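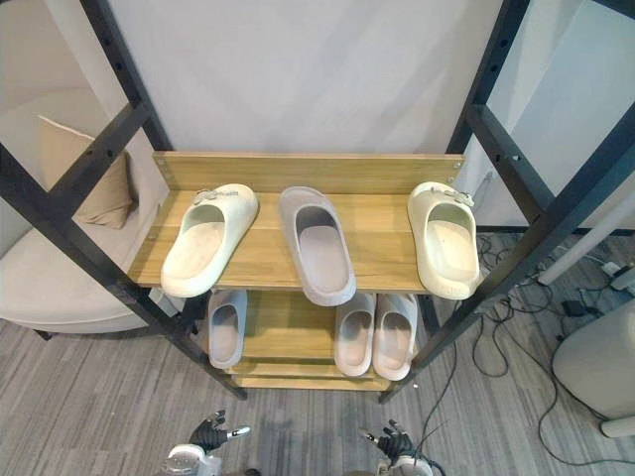

The Shoe Rack by the Armchair

I grew up in a house where shoes lived in a heap. There was a cupboard under the stairs that was supposed to be for them, but it also held the hoover, a bag of other bags and a tent, so the shoes got as far as the cupboard door and stopped. On school mornings my brother and I would dig. You'd find a left trainer straight away and then spend ages hunting for the right one with your toast in your other hand, and my mother would be shouting from the car, and that was simply how a day began.

So I've come to shoe racks as an adult, with a convert's enthusiasm, and I'm afraid I'm going to go on about them a bit.

The one at the top of this page is exactly my sort of thing. Two wooden shelves, a raised panel along the back of the upper one, held with a screw in each upper corner, and nothing on it but slides. The top board is a lovely yellowish-brown, the kind of pale wood that makes even a plain plastic mixing bowl look as if somebody chose it. And every sandal on it is cream or some pale grey. I've looked at that rack a great deal while writing this, and every time I do I want to go home and throw out my purple clogs.

It is a rack for one kind of shoe. I think that's the secret, and I only worked it out after years of buying the wrong furniture.

One shelf, one sort

My friend Domnica Preda has been telling me this since we shared a flat in Lellgate, where we had one narrow hall and two people's worth of boots. Her rule was that you don't buy a rack for your shoes, you buy a rack for the shoes you wear indoors, and everything else goes somewhere with a door on it. I thought this was mad. I had paid good money for a tall wire thing with 4 tiers that leaned to the left, and I wanted everything on it: walking boots at the bottom, then work shoes, then trainers, then whatever was left balanced on top like hats.

You can guess how that went. The boots dripped grit, the heels fell through the wires, and the slippers (the only things we reached for every single day) ended up on the floor in front of it, where we tripped over them. Domnica moved the slippers to a fruit crate by the sofa. She didn't say anything, she just did it, and we used that crate until we moved out.

Slides are perfect for this sort of treatment because they've got nothing to them. No laces to trail, no tongue to flop, no ankle to fall over. A thick flat sole sits on a board and stays there. They're low, so the shelves can be close together, and they're open at the back, so if you put them away with the open end facing you they're practically asking for a foot. The three on the upper shelf of our rack are all parked that way round, and it pleases me enormously. I used to put mine away toes out, as in a shop, and then do a silly little turn on the carpet every evening to get into them. Years, I did that for!

The matter of the odd one

You may have noticed that the top shelf has three on it. Two are cream with a small ornament on the strap, and between them sits a light grey one, straight as a ruler, with the creams leaning in towards it from either side. I like this far more than I expected to. If I'd been arranging them I'd have shoved the cream pair together and worried about the grey one.

On the lower shelf there's one on the left and then two side by side towards the right. It's a rack that seems to belong to a house and not to a catalogue, and thank goodness, as I have had my fill of photographs in which eight identical loafers stand to attention on a shelf no child has ever been near.

I put the odd-shoe question to Wilson Bermúdez, who used to dress windows for a department store and now does people's hallways for them, mostly in flats. He gets very animated about it. "A pair is two lumps," he told me down the phone. "Everyone puts them touching, so you get lump, gap, lump, gap, and it looks like teeth. Angle them a little. Put one thing between them if you like. You're allowed to!" He also said that if I wanted a shelf to look calm I should worry about colour first and spacing second, and never mind whether the things matched.

I tried it that night with what I had. My slippers are navy, my husband's are tartan, and the spare guest ones came from a hotel. Colour was clearly not going to save us. Angling them helped a bit.

Where does it go?

Most of us think hall, and most of us haven't got one, or we've got one the width of a door. What I like best about having a low rack in the sitting room is that you can do the whole business sitting down. There's a cream upholstered armchair over to the left of ours, with a beige cushion propped against the back of it, and you could hardly ask for a better neighbour. Sit, swap, stand up again. My aunt kept a chair by her rack for forty winters and would not have it used for coats.

Octavian Stanciu, who makes small furniture in a shared workshop in Kamolrat and very patiently answers my emails, says people nearly always buy too deep. They imagine the biggest boots they own and end up with a rack that sticks out into the room and catches everyone on the shin. For slides and slippers he'd go shallow, with a raised bit at the back of each shelf so nothing gets pushed through and lost against the wall. He's very keen on that raised back. He is also keen on a rail at the bottom, and on leaving enough of a gap beneath the lowest shelf for a broom head, and on not painting the top surface, and on several other things I have had to cut for length. Sorry, Octavian.

Wood does need a little looking after. I wipe mine with a barely damp cloth when I remember and dry it off with whatever tea towel is heading for the wash. I keep outdoor shoes off it altogether. A light board shows every scuff, and I've decided to regard that as a virtue because it nags me into cleaning.

Cheap ways in

You don't have to spend much. My present rack came from the Rirnness household sale in August and cost me 7 pounds, with one shelf upside down. (I only noticed when I got it home and the screw holes were showing.) My neighbour Nelu Zamfir made his out of an old bed headboard, and it is very handsome, although you can still see where the stickers were. There are nice new ones about as well. Vukurico do a little two-shelf one that I've sat next to in a friend's kitchen and coveted through an entire lunch.

If you're buying second-hand, take your widest slipper with you. I mean it, put it in your bag. Hold it on the shelf and see if the heel hangs over. Then press down on one corner of the top board and see if the opposite one lifts. I've walked away from two very pretty racks on the strength of that corner.

And please, don't fill it the first day. I know the temptation. You've got a clean new shelf and a heap in the corner, and it feels efficient to move the heap onto the shelf. Put out the ones you'd reach for tonight with cold feet and leave the rest where they are for a week. I did this with ours and we have never needed the second tier for anything but guests' slippers and, at the moment, a library book.

Letters

After I mentioned slippers in passing last time I had a very nice note from Dayana Tlapale, who wanted to know whether pale slides were a foolish buy for a household with a dog. Dayana, I'd say buy them and keep them up on the top shelf. A toothbrush and a bit of washing-up liquid gets most marks off a plain smooth strap, though I'd go gently round anything with an ornament stuck to it, as I lost a daisy that way and found it in the plughole a fortnight later.

Several of you also asked about smells. I'm saving smells for next time, so do send me your remedies, but no more bicarbonate of soda, please. I've got plenty of those already.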